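Subject: Re: [zidside-supporters] Away allocation for Brinkmann Park

> Has anyone heard what the league decided about our away tickets?
> I was told we'd lost the lot after the flares in the cup tie, and
> the club shop couldn't say either way. I have a coach half booked
> and need to know whether to pay the balance.

The decision came through at 11 this morning. We have not lost the lot. The allocation has been cut to 1,000 for the Brinkmann match only, and it goes back to normal for the Resance game after that. The club was also fined, but the amount hasn't been published.

Last season we took 3,933 to the same ground, so a lot of people will miss out. Tickets go to season card holders first, by loyalty points. I don't know what the cut-off will be. The office says one ticket per card and no collection on the day. 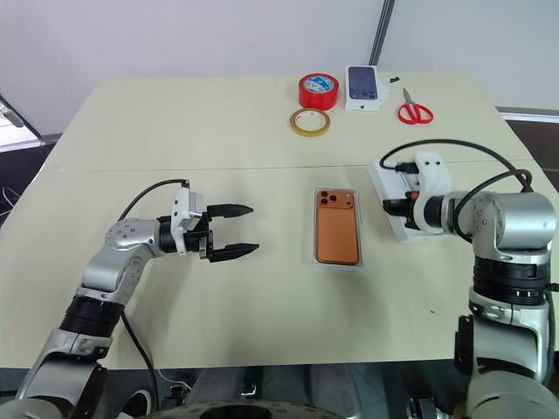 Two sections of table pushed together, plain wall behind.

On the coaches, Vonent have agreed to hold our booking until the end of April without the balance. They will want final numbers 14 days before the match. If you booked privately you will need to ask your own firm, as the supporters' group can't help with deposits.

The charge over the pitch invasion was dropped. The other club still has a hearing to come about its stewarding, and the league won't release the written reasons until that is finished. I'll forward them to the list when they appear.

Please don't ring the ticket office about points before the sale opens. They can't look them up yet.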